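**Grikton Wool Quilt Batting**
Prices good from December 16, 2019

We have been selling wool batting out of our shop in Latville for long enough that people have stopped asking us why we don't carry polyester, and I suppose that means we have finally worn everybody down. Grikton is our own batting, carded and needled a short drive from where I'm typing this, and it is the thing we would keep if we had to give up everything else on the shelves. It's light, it's warm without being stuffy, it needles like butter by hand or by machine, and it bounces back after a wash in a way that cotton never quite does for me.

If you have never quilted with wool before, please don't be shy of it. I was, for years! My grandmother's wool comforters were heavy, scratchy things that smelled like a wet barn in August, and I carried that idea around until I finally made up a crib quilt from an early roll of what became Grikton. It weighed next to nothing. I have hardly used anything else since.

### Two kinds to choose from

**Tautahi** is the lofty one. It weighs 333 grams to the square meter, and it puffs up between your quilting lines so every feather and leaf stands up nicely. Choose this for bed quilts you plan to quilt fairly openly, for tied comforters, and for anything going to a cold bedroom. Quilting lines can be as far apart as four inches.

**Fostitz** is thinner and flatter, with a light scrim on one side so it won't stretch on a longarm. It drapes beautifully and folds up small. I like it for throws, for wall pieces, and for jackets and vests. If you're a dense quilter (you know who you are), this is your batting. Lines can go up to seven inches apart, thanks to the scrim.

Both are a soft natural cream color. We don't bleach the wool, so there may be the odd fleck of darker fiber, and under a pure white top it's worth checking a scrap first. Pick out any fleck that bothers you with tweezers.
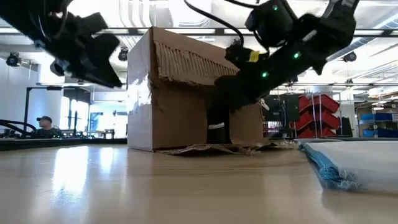
Beverley Hollis wrote to say that she'd used Tautahi under a white-on-white wedding quilt and had found three dark flecks in a queen-size piece, which she pulled out in front of the television, and that she would do it again for the way the stitching looks. She also asked whether we could offer a wider cut for king beds, and the answer is yes, see the sizes just after this.

### Sizes

- Crib, 45 by 60 inches
- Throw, 60 by 72 inches
- Queen, 90 by 108 inches
- King, 120 by 120 inches
- Loose carded wool for stuffing, in a bag of 2,210 grams

The king is one piece with no join. Tautahi in the king size is a big armful, so if you're coming to collect it from the shop, do leave the back seat free. The stuffing wool is the same fleece before it goes through the needle loom, and it makes lovely pincushions (the lanolin is kind to your needles), doll bodies and small pillows. One bag goes a good deal further than you'd expect.

### Before you start sewing

Batting that has been folded up for a while likes a bit of time to relax. Open it out over a bed the night before, or drape it over a shower rod if the cat has opinions about the bed. Wrinkles that won't leave on their own can be coaxed out with a steam iron held an inch or so above the surface. Please don't set the iron down on it. You'll flatten the loft, and there's a smell.

I don't prewash Grikton and I don't recommend it. It has been washed at the mill already, and a loose sheet of batting in a washing machine is a sad sight. If you're the prewashing kind, do your fabrics and leave the batting alone.

For basting, I use curved safety pins a hand's width apart. Spray baste holds perfectly well on Fostitz, a little less so on Tautahi, where the loft seems to drink it up. For hand quilting, try a size smaller needle than you normally use. A fine one slides through wool so easily that you may find your stitches shrinking all by themselves. 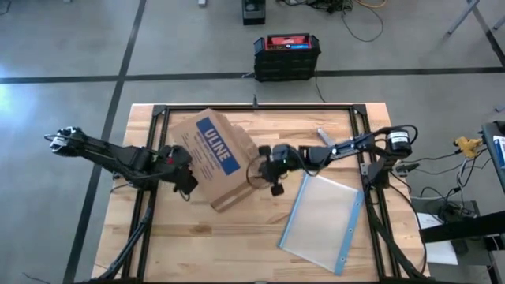 Machine quilters will want to lengthen the stitch a touch and ease off the presser foot pressure. With Tautahi I also put the walking foot on for the straight lines, even when I'm feeling confident, and I start from the middle and work out. Béla Vörös ran a long test for us last April, on two longarm machines and with four kinds of thread, and came back with a firm vote for 50-weight cotton on the Fostitz and a fine polyester on the Tautahi. I still use cotton for both. We've agreed to leave it there.

### Washing the finished quilt

Cold water, gentle cycle, a mild soap with no bleach in it. Lift the quilt out with both arms under it so the wet weight isn't hanging from a few stitches, and dry it flat or over two lines. A short tumble with no heat at the end will fluff it back up. Expect shrinkage of three percent or so the first time, which gives you that nice soft crinkle.

### Keeping your leftovers and your spare rolls 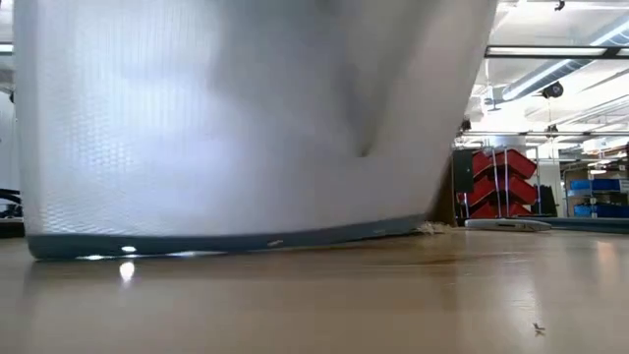 Wool wants air and it wants to be left uncrushed, and those two things matter more than any fancy storage system. Please take your batting out of the plastic once you get it home. Moths are less keen on clean wool than people fear, but plastic traps damp, and damp is the real trouble. A big fabric bin along the lines of the white one here, with the dark band around the bottom, is the sort of thing I'd look for, with sides soft enough to crease and fold as you stuff things in. Roll your batting loosely, put the heaviest piece at the bottom, and lay a cotton pillowcase over the top. Narrow offcuts can be joined edge to edge with a loose herringbone stitch, and they make perfectly good filling for table runners.

### Ordering

We buy in 4,000 pounds of fleece for the year, and once it has been made up, that's the batting we have. The present run came to 943 queen pieces across both kinds. Crib and throw sizes are cut to order and take two or three extra days.

Samples are free. Send us your address and we'll mail you a palm-sized square of each, with a bit of muslin so you can try a few stitches. If you're buying for a guild, write to us before you order and we'll work out a price on full rolls. Unopened pieces can come back within sixty days. Cut ones can't, I'm sorry to say, so measure your quilt top twice and add four inches on every side.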